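Tips for teaching a robot kitchen jobs by remote control

I've been writing up kitchen tips on this page for ages, and the ones I get the most mail about lately are the robot ones. So I've pulled my notes together. These come from a lot of hours spent with the controllers in my hands, driving a humanoid through fetch-and-put-away jobs so it can learn them from me. Plenty of it works for a plain arm on a countertop too.

Do the job yourself first. With your own hands, slowly, at the same spot. I always find something silly, like a door that swings farther than I thought or a bowl I pick up by the rim without knowing I do it. Whatever you do without thinking is exactly what you'll fumble over the remote!

Pick one way and stick with it. If you take the apple out with the left hand on the first run, take it out with the left hand on every run that day. I used to switch hands when I got bored, and the robot I trained on those runs dithered in front of the basket like it had forgotten why it came into the room (we've all been there).

Stop before you touch anything. When the hand gets close to the handle or the fruit, I let everything go still for a beat, check the fingers, and then close. Rushing the last couple of inches is where most of my bad runs come from.

Open the hand early. Wide open, well before you arrive. If you're still spreading the fingers when you get there, you'll knock the thing over.

Move the basket a little between runs. Not across the room, just a hand's width one way or the other, and turn it sometimes. Leave it in one perfect spot and the robot learns the spot. I put small bits of painter's tape under the desk edge to remind me where I've already been.

Choose forgiving containers. A low plastic basket with holes in the sides is my favorite by a mile. It's light, it rinses clean under the tap, and if you bump it, it slides a bit and doesn't shatter. Glass mixing bowls stay in the cabinet until you're really good.

Watch the cables. Before every run I look at the floor behind the heels and pull any slack away from where the feet are going to land. If there's an overhead strap, walk the whole route once with it hooked up – you want to know it reaches the fridge before you're halfway there.

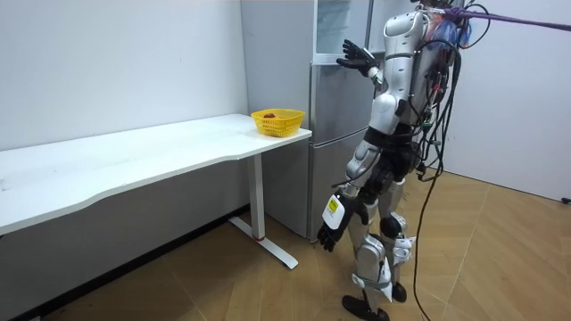 Left hand open and up in front of the fridge, what looks like a piece of fruit waiting in the yellow basket at the end of the desk.

Give the fridge its own practice day. Fridges are hard! The door pulls back at you, the shiny front makes distances tricky to judge through a headset, and you have to shuffle your feet while you're still holding on. I do just the reach to begin with, over and over, then the reach and the pull, and I only add the food once those feel dull.

Throw out the ugly runs. I keep a run where I missed and calmly tried again, but if I flailed, it goes. Out of 32 runs one Sunday I kept 20 and was glad to see the back of the rest.

Label as you go. I use Hatix for my run notes, but a pencil and an index card will do fine. Write down which hand, which object and where the basket was. You will not remember after lunch.

Take breaks. My limit is 2 hours with the controllers. After that my wrists get lazy, and it shows up in the robot's wrists later on.

Wash the fruit at the end of the day, and don't put it back in with the stuff you're planning to eat. Mine goes in the compost once it gets bruised.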